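Kolo Arm Simulator: Set-up Guide
Section 9: Loading the ball-and-tube task
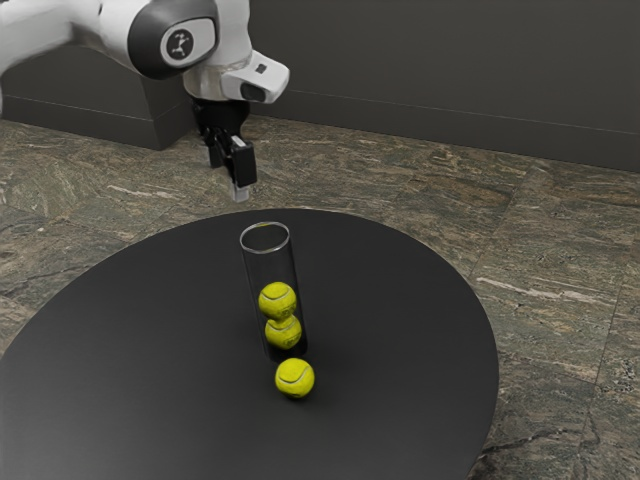

Fig. 13. Tube task loaded, gripper open, third ball on the table.

24 Dec 2023
Ravindra Bajpai, Andell

Complete Section 8 (licence and graphics settings) before starting. The Kamath physics plug-in must be switched on.

1. Open the Task menu and choose Irkcombe, then Tube.
2. Wait for the status bar to read Ready. Loading on a slow disk can take longer than the progress bar suggests.
3. Check that two tennis balls are stacked inside the glass cylinder and that one is outside it on the round black table. If a ball is missing, press Reset Objects.
4. Check that the gripper fingers are open. If they are closed, enter 'grip open' in the console.
5. Set the step limit to 2000.
6. Select Wrist View and confirm that the camera feed appears in the side panel.
7. Press Run.

Note: The cylinder is drawn as clear glass. With reflections turned off, its rim may be hard to make out in Wrist View. Turn reflections on again under Display.

Note: Moving the table after loading does not move the balls. Reload the task instead.

CAUTION: Do not change the ball diameter during a run. Balls already in the cylinder will overlap its wall and the solver will stop with error 13.

To save the starting layout, press Store before step 7. Stored layouts are listed by name under Task, My Layouts.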